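# Dönmez teleoperation gloves with the Deteo simulator: review after one winter

September 13, 2022

I bought the Dönmez glove pair in May, together with one year of the Deteo simulation licence, and since then I have used them most evenings after work. My purpose is narrow. I want to show tasks to a two-handed robot by doing them myself, and to save these demonstrations so that a policy can be trained from them. If you want gloves for games, this review will not help you very much.

## What is in the box

You get two gloves, two wrist trackers, a base station, a charger and a bag of spare finger straps. The cable for the base station is too short for my room, so I had to go to the hardware store for an extension lead. The printed manual is only eight pages and half of it is warnings. The real manual is on the website and it is good, although the chapter on calibration still shows the older model with the grey buckles.

The gloves come in two sizes. I have a small hand and I took the smaller size, and still the little finger has a gap at the tip. Amândio Lobo, with whom I share the workshop in Minholm, has the opposite problem and must force his thumb in. Neither of us has perfect tracking on that finger. I suggest to try them on before buying, if you live near a reseller.

## Setting up

The first installation took me a full Saturday's worth of patience, spread over three evenings. The driver wanted an older version of the graphics library than Deteo wants. The support at Dönmez answered my email on the next morning with a patched driver, and I have had no trouble with it from then on.

Calibration must be done every session. You make a fist, open the hand, touch the thumb with each finger, then hold both arms in front of you until the tone. After I had the routine in my memory it was quick. Do not skip the last step. I skipped it once and the left wrist was turned by some degrees for the whole evening, and I noticed only when I played the recordings back.

## How it feels to work

The finger tracking is the best part. When I bend my index finger, the robot finger bends at the same moment, or so near to it that my eyes do not find the difference. The thumb is less faithful. Human thumbs and robot thumbs do not have the same joints, so the software must translate, and for the first week I was always placing my thumb too far under the object. Now I hold it a little more open than is natural and it goes well.

There is vibration in each fingertip when the simulated hand makes contact. It tells you that you touch something, but it doesn't tell you how strongly. With a box or a mug this is enough. With round things it is not enough, and I want to write more about this because most of my work was with round things.

My test task is simple kitchen tidying: fruit and vegetables from a table into a bowl. I chose it from the Deteo household pack, where the objects change their places at each reset. In a simulated kitchen a tomato rolls very easily. If my fingers come from the side with too much speed, it goes away over the plate and I must chase it, and a demonstration with chasing in it is one I delete. The method that works for me is to come low and slowly, wait for the vibration at the fingertips, and only then bring the thumb around. The other hand I keep parked and still. An idle hand that wanders is also learned by the policy, as I discovered with the first batch.

I recorded 109 demonstrations of this task over the winter and threw away 38 of them. Most of the bad ones are from the beginning. Some are bad because of me and some because the tracker lost my right wrist when I turned my back to the base station.

## The view in the headset and on the monitor

Deteo can send the picture to a headset or to an ordinary monitor. I used both. The headset gives better depth, but after half an hour I have a sore neck and my glasses are fogged. On the monitor I am slower to judge how far the hand is from the object, and I compensate by looking at the shadows and at which thing covers which.

The default camera sits near the robot's head and looks down on the table. You can move it, and I advise you to do this before you record anything, then leave it alone. The rendered image is letterboxed with black bars in my setup.

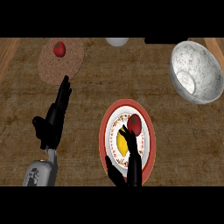 I have asked if the camera can be tilted separately from the crop, and the answer was that it is planned. Until then I lower the camera by a small amount and accept that things at the far side of the table are harder to see. For picking near the middle it makes no difference.

The colours are pleasant and the food looks like food. The lighting is a bit flat for my taste. I would trade some of the pretty surfaces for a stronger shadow under the fingers.

## Recording and export

Start and stop are on a foot pedal, sold separately, and I think it should be in the box. Without it you must make a hand gesture to stop, and this gesture then sits at the end of each recording and has to be trimmed. I bought the pedal from Grokar, which is cheaper than the original, and it was recognized without any driver.

Export is fast. Each demonstration becomes one file with joint positions, contacts and video. The names of the joints are in a different order for the left and right hand. It is documented, but on a page where I would not look, and I lost an evening of training to it. Please check this before you mix both hands in one dataset.

The playback window is very useful. You can run a demonstration at half speed, mark the moment of contact and write a note. I wish that the notes were exported too.

## Comfort and battery

The battery gives me a full evening. The gloves are warm, which was nice in July and I think will be less nice in January. The inner liners come out and can be washed by hand, and they dry overnight on the rack. One seam on the right liner has already opened, and I have sewn it myself with ordinary thread.

## Should you buy it?

If you collect demonstrations for dexterous hands regularly, yes, I would buy this pair again. If your robot has simple two-finger grippers, it is too much money, and a pair of controllers will do the same job with less calibration. For schools I would hesitate because of the sizes.

Good:

- finger tracking, especially the index and middle finger
- support that answers
- playback with contact marks

Not so good:

- thumb needs a week of practice
- pedal not included
- joint order in the export

I give it four stars from five. Dönmez has written to me that new firmware for the thumb is being tested, and if it changes my opinion I will add a note under this review.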